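Kitchen walk-through, Ferna cake room
Checked by: Mélanie Gagnon
Date: 23 June 2006
Went around with: Brayden Robichaud (first half), then on my own

OK means OK. FIX means before the next wedding order goes out. WATCH means I'll look again next time. My comments are under each one and yes, I know they're long, Laurier has already told me.

MIXERS AND SMALL MACHINES

1. Big mixer, bowl guard in place and locks: OK
Finally! The new latch clicks properly and the mixer won't start with the guard up. I tried it four times, twice with Brayden watching.

2. Big mixer, cord and plug: FIX
There's a flat spot on the cord where the cart wheel keeps running over it. I couldn't see bare wire but I don't like it one bit. Hüsnü has the number for the repair man in Nencombe. Please don't put tape on it and call it done.

3. Hand mixers (all), beaters straight, no chips: WATCH
One of the beaters on the old Lendine has a rough place near the tip. I put it in the drawer with a twist tie on it. If you find a beater with a twist tie on it, that's why, leave it there.

4. Sheeter, emergency stop: OK
Stops right away. The red button is sticky with fondant again, so I cleaned it and it wasn't fun.

5. Sheeter, scraper blades seated: OK
No comment, they're fine.

STOVE AND HOT SUGAR

6. Candy thermometers read right in boiling water: FIX
Two of the three were good. The long one with the clip reads low, and when you're boiling sugar for pulled flowers that's the difference between a nice batch and a brown one (ask me about the swan). I threw it out. We need a new one and I'd pay for a decent one this time.

7. Bowl of cold water next to the stove during sugar work: FIX
Not there when I walked in, and Jaxon had syrup going. He filled one as soon as I said it, and he was very nice about it, but I shouldn't have to say it. Big bowl, cold water, BEFORE the pot goes on.

8. Long sleeves and closed shoes: OK
Everybody. Thank you!

9. Pot handles turned in: OK

10. Heat gloves, no holes: WATCH
The blue pair is getting thin at the thumb. Still usable for sheet pans, but I wouldn't hold a sugar pot with them. 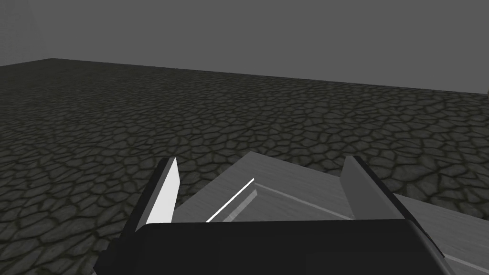

Gripper, from just behind the two fingers. Computer rendering.

COLD STORAGE

11. Walk-in temperature written down morning and night: FIX
Mornings are perfect, nights have holes all through them. Whoever closes, it takes ten seconds. The pencil is on a string now so it can't wander off.

12. Buttercream tubs labeled with the day made: OK
Mostly lovely. I did find one tub that only said "Marchand, pink" with a heart. I know it's for the Marchand cake and I know it's pink. I'd like to know when it was made. Brayden remembered, so I'm letting it pass.

13. Raw eggs on the bottom shelf: OK
They were on the middle shelf in March, so this is real progress and I told everybody so.

14. Door opens from the inside: OK
I shut myself in to check and pushed my way out. Please do the same once in a while, it's a good habit and on a hot day it's sort of pleasant.

DRY STORAGE

15. Icing sugar and flour off the floor: FIX
The 50 pound bags are sitting on the concrete again by the back door. The rack is right there! It's half empty! I moved one and my back says I'm not moving the others.

16. Nuts kept apart, own scoop, lid on: OK
Almonds and hazelnuts both have their own scoops with the green handles. I was picky about this one and couldn't find anything to complain about.

17. Food colors and luster dusts, checked that labels say they can be eaten: FIX
There were two little jars of gold dust on the decorating shelf that only say nontoxic. That isn't the same as edible, and they can't go on a cake somebody is going to cut. I've moved them to the box for display dummies. The edible gold is in the jar with the white lid, and if it runs out, tell me and I'll order more.

DECORATING BENCHES

18. Wires, picks and dowels counted in and counted out: WATCH
The sheet for the sugar roses was filled in right up to the last tier and then stopped. I counted the picks myself and we were square. Write it down anyway, and tell the customer what has to come out before the cake gets served. I like to tape a note to the box.

19. Craft knives capped: OK
One loose cap, replaced.

20. Floor dry, no sugar underfoot: FIX
Powdered sugar plus a little water equals ice rink, and I slid a good foot and a half by the sink. I'd like the mat back where it was. Laurier, you took it for the loading door and I want it home.

FIRE AND EXITS

21. Extinguisher by the stove, pin in, needle in the green: OK

22. Back exit clear: FIX
Cake boxes. Same as last time.

23. First aid box: WATCH
Plenty of bandages, low on burn gel. I've put two tubes on the shopping list under the piping bags.

Jaxon is taking 7 and 15, Hüsnü has 2, I'll get the thermometer and the burn gel. The rest is up for grabs and the sheet is on the walk-in door, so put your initials next to yours when it's done. I'll bring donuts if the exit is clear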